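Do You Really Need a Second Light?

2022-03-02

Ainhoa Cabello wrote to me after my post on window portraits and asked which light she should buy next. She already has one flash, one stand and one white umbrella. A store had told her she needed a second head, a strip box for the hair and a set of gels, and that without those her portraits would look "flat." She wanted to know if I agreed.

I don't, and I've been grumpy about it all week, so it's turning into a post.

I've been shooting portraits long enough to have owned most of the things people say you need. I had the strip box. I had the gels, in a little wallet with tabs. I had a boom arm from Wustidden that drooped by the end of every session, and I kept tightening it and telling the client to hold still. Most of that stuff lives in the hall closet now. What I take to a job is one light, two modifiers and a reflector that folds up badly.

The flat portrait thing bugs me the most. Flat light comes from putting your light next to the camera and leaving it there. Add a second light to that and you've got flat light with a bright ear. Move the first one over, up a bit, and watch what happens under the nose and along the jaw. It costs nothing and takes maybe a minute, and I suspect that's why stores don't bring it up.

I did try to be fair about it. Last October Begoña Segura needed pictures for her acting portfolio and she's patient, so I asked if I could shoot the whole set twice. First round was one light in a medium softbox, black fabric on the other side to keep the shadow deep. Second round was 3 lights: key, hair, background, everything metered properly. I gave her 10 pictures without saying which was which and asked for her 5 favorites. She picked four from the first round. The one from the second round she liked because of her expression, and when I asked about the hair light she said "what hair light?"

Is that proof of anything? No. It's one person with dark curly hair against a dark wall, and if you'd asked me beforehand I'd have said she was exactly the person who needed separation back there. Someone else might pick the other way around. But I notice that the people who are sure about this never seem to have asked the person in the picture.

Then there's the modifier business. Soledad Barrios, who taught the first lighting class I ever took, used to say a softbox is a bag with a bulb in it. I've used an expensive one from Stokosov and a cheap one with a Bustamante label, same size, same distance. The Stokosov goes up faster and the fabric is nicer. If you set up and tear down every day, pay for that, fine. The light on the face? I put the files side by side and had to check the file names. The reviews talk about the "quality" and "wrap" of the thing, and I'd love for one of them to show me two unlabeled pictures.

Size and distance matter a lot. A big source up close is soft. Drag it across the room and it's a small source, whatever it cost.

What I told Ainhoa was to spend nothing for a month. Pick one thing that doesn't get bored and can't complain, put it by a plain wall, and move the light until you can guess the shadow before you take the shot. 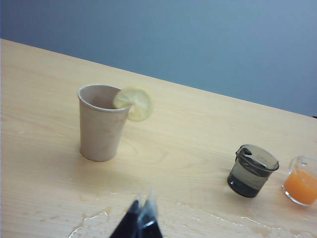
Do it with the umbrella close, then far. Do it with the light high, then level. Turn everything else in the room off, including the ceiling light you forgot, because that one is orange and it will get into your shadows. After that go find a person, preferably a relative who owes you a favor.

She wrote back a bit disappointed, I think. I get it. Buying a light feels like progress, and moving the one you have feels like homework.

Anselmo Requena and I have argued over this for years. He works with a full cart at Wultunside, the shared studio out by the rail yard, and his pictures are good. He says a hair light has saved him plenty of times with dark suits on dark backdrops. I say use a lighter backdrop. He says the client asked for dark. Okay, that's a fair point, and I'll give him the dark suits. If you do corporate work with a fixed look that has to match from one year to the next, you'll want the second light, and you'll know why you want it. My problem is with buying it on somebody's say-so before you've run into the thing it fixes.

I'm also not convinced by the bigger umbrella I've been eyeing for group shots, even though I've had it in my cart twice. Aitana Lozano has one and has offered to lend it to me for a family session coming up, seven people and a baby. I'll shoot half with hers and half with mine and put both up here, labels off, and you can tell me in the comments if you see it.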